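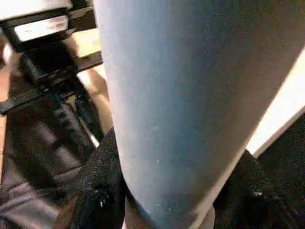

Pale blue, with a matte finish

How to write an obituary for someone you love

Reading time: 3 minutes

When my uncle, Cledwyn Watkins, passed away last October, the job of writing his obituary fell to me, and I sat at the kitchen table until two in the morning with a cold cup of tea and one sentence. I've helped a few friends with theirs in the months after, and I hope these steps make your evening a little easier than mine was!

Step 1. Call the newspaper first
Ask how they charge and when they need the text. Our paper charged by the line, and the cutoff was 4 p.m. for the next morning's edition. Ask whether the photo costs extra, too.

Step 2. Gather the plain facts
Full name (and the nickname everybody used), age, town, date of death, birth date and place, parents' names, marriage, schools, work, military service. Call a relative to check the spellings – I had my own great-grandmother's maiden name wrong. It was Griffiths, with an s at the end, and my aunt would have been on the phone before breakfast.

Step 3. List the family
Start with the husband or wife, then children, grandchildren, and brothers and sisters. Those who died before go in their own sentence, beginning "He was preceded in death by." Read the list aloud to one other person in the family.

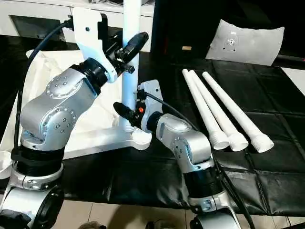 Step 4. Add something only your family would know
My first draft ran to 468 words and had his whole working life in it, and not a word about his tomatoes or the way he whistled in church parking lots. I cut two of the jobs and put the whistling in. He was 85 and had whistled for most of it, so it seemed only fair.

Step 5. Finish with the service
Give the day, time, full address and visiting hours, and then where gifts may be sent if the family prefers them to flowers. Have the funeral home look it over before you send it, and keep a copy for the family Bible or wherever you keep such things.

Related articles
What to say in a sympathy card
Choosing readings for a graveside service
Planning a funeral lunch at home
Writing thank-you notes after a funeral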